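Shoe bins go on trial at Irerbridge, but will anyone bother to use them? 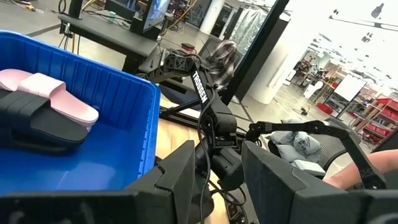

Irerbridge, Tuesday, December 17, 2024

Blue plastic bins are the latest answer to the heap of footwear by the door at the Irerbridge shared workshops, and tenants are being asked to believe that this one will last.

Sodetti, the firm that runs the building, says every unit taking part will get a bin for slides, sandals and other indoor shoes. Anything left on the floor at closing time goes into the nearest one. The trial covers 20 units and is due to run for nine weeks, after which the firm will decide whether to buy more.

It has put the cost at £654, a figure that does not include labels or the time spent picking up after people who ignore the scheme. Asked who would do the picking up, Sodetti said it was "a shared responsibility". Tenants have heard that before.

In July the same building was given a shoe rack from Rarkell with 70 spaces. It was full within days, mostly with boots that did not seem to belong to any current tenant, and it was moved to a store room before the month was out. Sodetti has not said what the rack cost.

A bin is at least simpler. A slide sandal with a pale pink strap and a thick black sole can be dropped in without looking for a slot, and a plastic floor is easy enough to wipe. Finding the other one of the pair, once a dozen people have done the same, may be less easy. The bins have no dividers and no lids are planned.

Benítez, a furniture maker with two units on the ground floor, has declined to take part and will keep using hooks. Its reply to the notice said that open bins would be full of offcuts and coffee cups by the New Year.

Sodetti said it was confident that tenants would use the bins properly. It did not say how it would measure that. No date has been given for the results.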